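Water Entitlements and the Foreign Register: Why Disclosure Is Not Enough

March 11, 2024

The debate over who owns agricultural water has settled into a comfortable groove. One side says foreign investors hold too much of it. The other says the proportion is modest and the register proves it. Both arguments rest on the same document, and the document was not designed to carry either of them.

A register of foreign-held entitlements records the nationality of the holder. It does so with reasonable accuracy where the holder is a natural person or a company with a simple share structure. It does much less well with trusts, and it says very little about leases. An irrigator in the Trilla district who wants to know who controls the water upstream will find a list of names, a volume class and a country. The purpose for which the water is held is absent, as is the identity of whoever will be drawing it down in the coming season.

The distinction between ownership and control matters because the two were deliberately separated. Once entitlements were unbundled from land, a holder no longer needed a paddock, a pump or a crop. The reform had a sound rationale. Water tied to title tended to stay where it had been allocated decades earlier, regardless of soil or salinity, and trade allowed it to move to growers who could use it better. I supported unbundling then and I support it now. What I dispute is the assumption that the rules written for trade between neighbours are adequate for trade between funds.

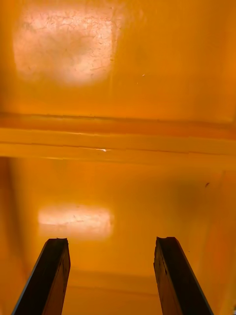 Take the Nernico holding, which has changed hands twice since it ceased to be a family operation. The first sale transferred the land and the water together. The second transferred the water to one entity and the land to another, with a lease between them running for 13 years. On the register this appears as a reduction in foreign ownership, as the entity that took the water is domestically incorporated. Its finance is not domestic, and neither is the offtake agreement for the almonds. The register is correct in every particular and still leaves the reader with the wrong picture.

Defenders of the present arrangement generally reply that the origin of capital is irrelevant. Water applied to a tree grows the same nut whichever currency paid for it. As a statement about agronomy this is true. As a statement about policy it leaves out the timing of decisions. A permanent planting needs water in every year of its life, including the dry ones. An annual cropper can leave a field fallow and sell the allocation. When a large share of a valley moves into permanent plantings, the flexible part of demand contracts, and the price in a dry year is set by whoever can least afford to let the trees die. The town of Whitelaw, where most of the remaining growers plant annuals, is exposed to that price and has no influence over it.

None of this requires the investor to be foreign. A domestic superannuation fund with the same planting schedule would produce the same result. This is the main weakness of the nationality debate: it directs attention to the passport of the owner and away from the structure of the holding. A cap on foreign ownership would satisfy a certain kind of letter writer and would leave the dry-year problem where it is.

There is a second weakness. Nationality rules are easily met on paper. A threshold set at 50 per cent invites a holding at 49. An aggregation rule invites a chain of subsidiaries. Each patch adds to the legal costs of compliance, which large holders absorb as a routine expense and small ones do not.

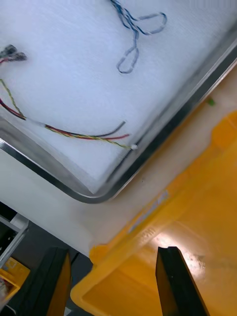
A better register would record three further items for any holding above a modest size: the beneficial controller, the term and counterparty of any lease longer than 2 years, and the category of use. These are known to the parties already. They appear in the finance documents and, in most cases, in the correspondence with the water authority. Collecting them would involve a form and a penalty for failing to lodge it.

The usual objection is commercial confidence. It deserves a proper answer, and the answer is that an entitlement is a statutory right to a share of a public resource. Land title has been open to search for well over a century without destroying the market in land. Price can reasonably be published with a delay. Control cannot, as a grower deciding in April whether to plant needs to know what the other side of the market looks like at that time.

I would also require extraction approvals to be reviewed when the category of use changes. At present a holding can move from pasture to permanent trees without any assessment of what this does to delivery capacity in the channel. The Bestik channel has a physical limit on the volume it can pass in a hot week. Entitlements that were issued on the understanding that demand would be spread over the season are now being called on within the same 5 weeks. Growers at the tail of the system receive their water late, and late water on a summer crop is worth very little. The losses do not show up in any ownership statistic.

It will be said that this amounts to reopening the reform. In a limited sense it does. Unbundling separated three things: the right to a share, the right to have it delivered, and the approval to use it on a given parcel. Only the first has been given a properly functioning market. Delivery is still rationed by arrangements that predate the trade, and use approvals are granted on criteria that assume a farm of ordinary size. Completing the second and third parts would be consistent with the original design.

The current review has terms of reference that mention foreign ownership four times and delivery capacity once. Submissions remain open, and those with an interest in the lower part of the system should make one on the subject of delivery, even if the form provided has no heading for it.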